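Unit 6. Comparing two grippers before you buy or build
Course handout, Practical Manipulation, Flundale
Notes by Walter Escobar

Before you read

You should already have finished the exercise on joint limits from Unit 5. If your arm still stops with an error at the end of its reach, please repair this first. Many strange gripper results in last year's reports were in fact arm results, and the students spent a whole evening changing finger pads for no use.

6.1 What is compared

In this unit we try two parallel grippers on the same simulated arm. The first is the Telanbridge wide gripper, with angular black fingers and long travel. The second is the Cellska narrow gripper, which has shorter travel and thinner fingers. Both close with one motor, and both accept the same command: a target opening and a force limit.

The question of the unit is small. With the same objects, the same camera and the same controller, which gripper lets you finish more grasps, and on what kind of object does the difference appear? I do not ask you which gripper is better in general. A report which answers the general question will come back to you for rewriting.

6.2 The objects and the bench

The simulator gives you a kitchen counter with a stone top. You choose the objects from the course list. A good set contains shapes that are difficult in different manners. Please take at least one object with a narrow middle between thick ends, one which is round and smooth, and one which stands upright on a small base. Do not choose only upright things. They are the easiest to approach from the side and they make each gripper look good.

The camera sits at the wrist and looks forward over the fingers. It means that the gripper itself always takes a part of your image, and with the wide gripper this part is large. Remember this when you come to the section about detection.

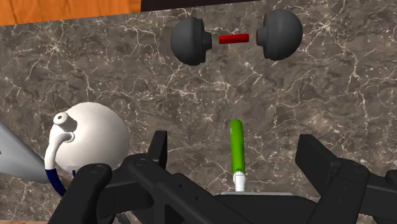
Sławomir Rutkowska remarked at this point that the wide gripper wins unfairly on the upright objects, as its fingers can be far from the correct line and still close around the handle, so the score measures how forgiving the opening is and says little about the grip after it. I agree with the first half. For this reason the score sheet has two columns, one for "object between the fingers" and one for "object held after lifting". Please fill in both. If you only fill in the second column we cannot see where the failure came from.

Look again at the green and white object that stands between the two black fingers. A side grasp on the green handle would be my first trial for this one. The dumbbell shape farther back is a different matter. Its red rod is short and has a dark, rounded piece at each end, so the fingers must fit in the space between these two pieces. Measure this space in the object file before you plan anything, and compare it with the width of each finger. Here the narrow gripper has a chance to show its value.

The large white sphere with the hooked fitting is in the set for another reason. A glossy round surface gives soft highlights, and some edge detectors take a highlight for an edge. Also the fitting and the dark blue loop are on one side only, which means that a grasp planned for a plain sphere can arrive at the wrong place. You may close on the body or on the fitting, but write down which one you intended before you start the run. Students who decide it afterwards always intended the one that worked.

6.3 Settings that must stay the same

Controller: position control for the arm, force limit for the gripper. Do not change the gains between the two grippers. If one gripper shakes with the standard gains, report the shaking and keep the gains.

Force limit: 8 newtons for the first series. In the second series use 22 newtons, for both grippers, also if the first series went well.

Approach speed: leave the value from the file. Slower is permitted in the last part before contact, but then it must be slower for both.

Camera: same height over the fingers, same angle, same light. The mounting plate of the narrow gripper is thinner, so the camera comes lower when you exchange them. Correct it with the offset in the arm file. In October this point was missing from the handout, and half of the class compared two cameras without knowing it.

Friction: the stone surface and the finger pads have their own values. Do not touch the stone. You may change the pads only in the optional part.

6.4 Procedure

Load the bench with the first gripper and save the start state under your own name. Every run begins from this saved state. When you build the scene again by hand, the objects never come back to exactly the same place.

Make 30 runs for each object with each gripper. It is a dull work and the script will do it for you overnight, but watch the first few runs yourself with the wrist camera window open. Then you see things that the table does not give: a finger which pushes the base before it closes, or an object which turns during the closing and is grasped by luck.

After the first gripper is finished, exchange it and load the same start state. Check that the fingers are open and not inside any object. With the wide gripper this happens quite easily when something stands near the palm, and the simulator then throws the object across the counter at the first step. Such a run is invalid. Remove it, make another one and write the number of removed runs under the table.

6.5 Detection with the fingers in view

The detector was trained on images without a gripper. Dark finger parts at the bottom corners can be reported as an object, in particular if you also have dark objects in your set. There are 2 ways to handle it. You can mask the finger region with a fixed shape, or you can subtract the known model of the gripper at its present opening. The fixed mask is simple, but it must cover the fingers at all openings, so it also covers a part of the counter you may need. The model subtraction is cleaner and costs more time per image.

For the comparison please use the same method with both grippers. I prefer the model subtraction, because a fixed mask punishes the wide gripper more than the narrow one.

Take care also with objects which are only partly inside the camera view. The detector gives them a center, but it is the center of the visible part. An arm that drives to this point will close on the end of the object or beside it. Move the wrist until the object is complete in the image, then detect again.

6.6 What Kołodziej does differently

Those of you who do the project at Kołodziej will meet another habit. They test with real arms first and use the simulation only to explain a failure. Their table has a column for the wear of the pads, which we cannot fill in. Please do not mix the two formats in one report. If you have real runs, put them in a separate table and say which pads were mounted.

6.7 The report

Give the settings in a short list, with the file versions. Give one table per object, with the two columns from 6.2, for both grippers and both force limits. Then write one page of text about the object where the grippers differed most. Choose one failed run and tell it step by step: where the detector placed the object, where the fingers arrived, what they touched first.

A percentage alone is not accepted. Always write the number of held objects and the number of valid runs beside it.

If both grippers gave the same result on all your objects, your set was probably too easy. Add the dumbbell shape, or lay an upright object on its side, and repeat that part only.

6.8 Optional: pads

Change the friction of the pads on one gripper to the soft value and repeat the smooth round object. Predict the result in one sentence before you run. Several students expected that the soft pads would remove the difference between the low and the high force limit. With the narrow gripper they did so, and with the wide one there was still slipping at 8 newtons when the fingers closed above the middle of the body.

Reading for the next unit: the chapter on contact models, up to the part about rolling. Bring your saved start state, as we will use the same counter with a second camera beside the arm.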